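Home | Rooms | Checklists | Forms | Contact

Clilimico display rooms – inspection checklist, room 3

Form 436. Last revised 19 Mar 2023. Complete on arrival and sign the copy held at reception.

1. Clothes rack
Posts upright, rail seated at both ends. Finials tight. Result: pass.
Comment: rail stands at a diagonal to the wall. Acceptable, provided the walkway stays clear.

2. Garments
One hanger per garment, hooks fully over the rail. Long coats to hang free of the floor. Result: check again at next visit.
Comment: heavy coats go next to a post – the middle of the rail is for light items.

3. Wall-mounted shower fitting
Head, handset, shelf and mixer valve firm to the hand. Hose free of kinks. Result: pass.

4. Socket and cables
Outlet close to floor level, leads running up to the white desk. Plugs fully home, no strain on the leads. Result: pass with comment, see below. 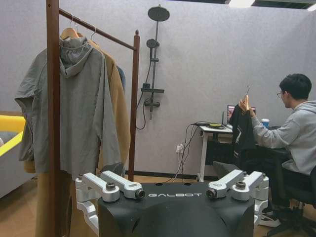 A reply from Ostetti asks whether item 4 should be failed outright wherever a shower fitting and a socket share a wall, even if the fitting has no water supply. The form does not require it for dry displays. The supply must be confirmed as isolated and the date entered in the log; the last entry is from January.

5. Floor
No lifted boards, no trailing leads across the walkway. Minimum clear width 60 cm. Result: pass.

6. Seating
Frame stable, cushions in place. Result: pass.

Actions: clip cables to desk leg; repeat item 2.

Related items
Form 398 – Storage and shelving
Kirkegaard rack assembly notes
Funedov socket testing log

This site uses cookies. Accept | Manage settings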